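Unit 6: Costing a two-arm work cell

Read this before the budget exercise. The handout follows the Brandow teaching cell, which handles steamed buns with two arms and two-finger grippers. Arm prices come from the Grerkisis quote in the course folder.

6.1 What the task needs

List the task items first – cookware, plates, tables – and only then the robot parts. Task items are cheap but they set the reach, the finger opening and the table size. 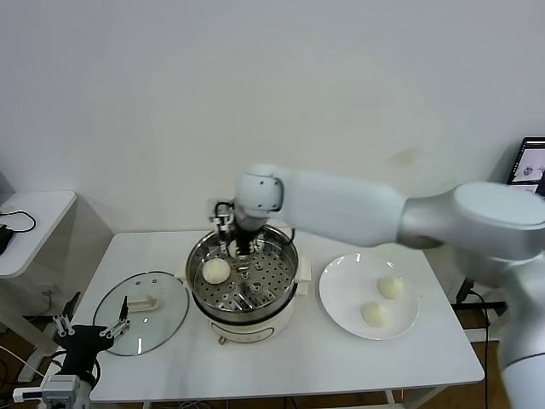
Head view, one bun in the steamer basket and two on the plate.
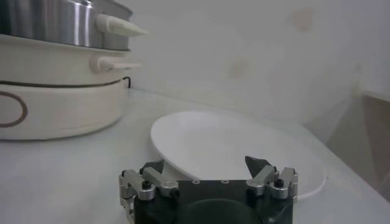
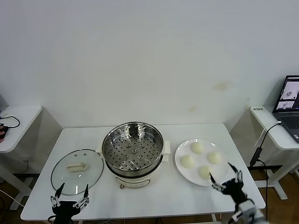
6.2 Budget lines

Arms and grippers: 84 percent of the total. Enter the two arms as separate lines, each with its own gripper.
Cameras, computer, cables: allow around $400 for cables and power strips alone. Students often leave this line blank.
Tables and cookware: buy 2 of each steamer model. A different lid handle or basket depth means new grasp trials.
Spare fingers: Cordeiro and Diltex both quote 21 days for delivery. Order them with the arms.

6.3 Floor plan

Draw the side tables as well as the main one. Mark wall sockets and every cable run on the floor.

6.4 To hand in

One page of costs, one floor plan, and a purchase order dated no later than Apr 14, 2019. Quotes older than March will be returned.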